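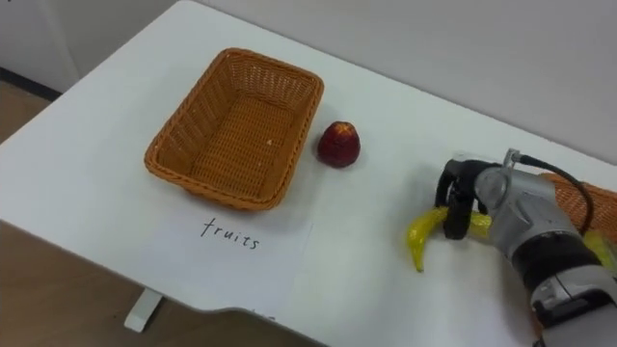
The arm with a banana in its gripper, next to the basket labeled "fruits."

How to set up a sorting station your packing crew can live with

I run the packing room at Gidgate, where we fill snack boxes for offices, and since November we've had an arm doing part of the sorting. There are 11 of us on the day shift. I've now set up the same station three times, so these are my notes!

1. Start with one basket and one label. Ours is a sheet of paper with the word written by hand, set flat on the table right below the basket. Fancy printed signs can wait until you've stopped moving things (we moved everything, twice).

2. Clear the table. A plain white top with a few pieces of fruit on it is plenty for a first run. Tape guns and coffee go somewhere else.

3. Mix your shapes. A banana has to be held near the middle and a round red fruit sits completely differently, so practice with both - don't do a whole morning of bananas like I did.

4. Run 10 picks slowly with a person standing by the stop button. Write down every drop.

5. Settle who does what before you go to full speed. This is the part I rushed. Genalyn Tolentino had sorted by hand for years, and I handed her a tablet and a new job title on the same Tuesday. She now checks for bruises and decides what gets pulled, and she's great at it, but she should have been in the room when we planned it.

6. Rotate people. Watching an arm gets dull fast, and we swap every hour.

Our first full day we did 217 boxes. Wrists are less sore, though a couple of folks miss chatting across the table, so we moved the label bench closer.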